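Visita a la planta de Feltitz: corte y acabado de piedra para interiores

La visita se realizó en marzo, en grupo reducido, y comenzó en el patio de bloques. Feltitz trabaja mármol y granito de terceros y no explota cantera propia. Ľubomír Procházka, responsable de producción, explicó el criterio de recepción: cada bloque se moja, se marca la dirección de la veta y se registran las fisuras antes de asignarlo a un telar.

El aserrado se hace con telar multihilo. El espesor habitual de salida es de 2 cm, con tolerancia más estrecha en las piezas destinadas a encimera. El agua de refrigeración circula en circuito cerrado: decantador, filtro prensa y retorno a depósito. Los lodos prensados se retiran en contenedor y se envían a Jurnier, que los emplea como carga mineral.

En la línea de pulido se avanza por granos sucesivos. El tablero mate se detiene antes que el brillante y pasa a cepillado. Kelly Stockdale, de control de calidad, mide el brillo en cinco puntos por tabla y rechaza las piezas con diferencias apreciables entre centro y bordes.
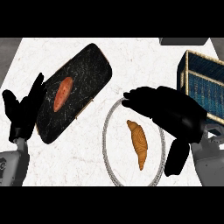

Encimera clara veteada y tablero oscuro de esquinas redondeadas. Imagen generada por ordenador.

El resinado fue la parte más discutida. Ville Hyvönen preguntó por el comportamiento de la resina epoxi junto a placas de cocción; la respuesta fue que se recomienda dejar holgura perimetral y no apoyar recipientes calientes sobre las juntas. No se facilitaron ensayos por escrito.

El almacén guarda más de 200 tablas en caballetes, ordenadas por bloque de origen para conservar la continuidad del dibujo. La referencia Seltska ocupa el pasillo del fondo y se sirve solo por bloque completo.

Queda pendiente recibir la ficha técnica del sellador Dobson, solicitada al término del recorrido.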